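How a Robot Learns to Open a Door

Young Readers' Pages from the Imbridge Institute

Opening a door seems simple. You look for the handle, take hold of it, turn it, and pull or push. Your hand feels how heavy the door is, and your arm follows the curve as it swings. You learned all of this when you were very small, and you needed a good deal of practice.

A robot must learn these steps as well. At the Imbridge Institute, a team led by Recep Bilgin studies how a robot with two arms can be taught to use doors it has never met before. The team's project is called Ultoder.

Practising inside a computer

A real robot is heavy and costly. If it pulls a handle the wrong way, it may damage the door or itself. For this reason the Ultoder robot does most of its learning in a simulation, a world made entirely by a computer. It works rather like a video game, except that the rules for weight, pushing and pulling are made as close as possible to those of real life.
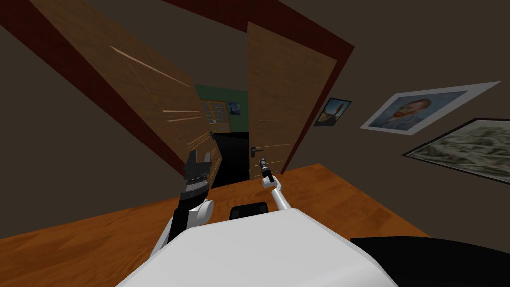

Every practice room in Ultoder is built from parts that the computer can change. The walls may be given a new colour, the doors may be made wider or narrower, and the handles may be moved. In this room there are two wooden doors in a dark red frame, and paintings hang on the brown wall beside them. The paintings do not help the robot at all. They are included so that it learns to pay attention to the handle, such as the black lever near its right gripper, and to ignore everything else. The room also leans steeply to one side in the robot's view, and the robot must find the handle all the same.

What is a gripper?

A gripper is a robot's hand. The ones used in Ultoder have fingers that open and close. They cannot feel warmth or softness as your hand can, so the robot depends a great deal on what it sees.

Trying, failing and trying again

The robot was given 2000 practice attempts. After each one, the computer awarded a score. Touching the handle earned a few points, turning it earned more, and moving the door earned the most. Little by little, the robot repeated the movements that had scored well.

The team then set a test with 132 new doors. A robot that had always practised in the same room opened 50 of them. The robot that had practised in changing rooms did better, although it still had trouble with round knobs.

The next stage of the work, using a real robot, will begin in November.

Words to remember

Simulation: a pretend world made by a computer.
Attempt: one try at a task.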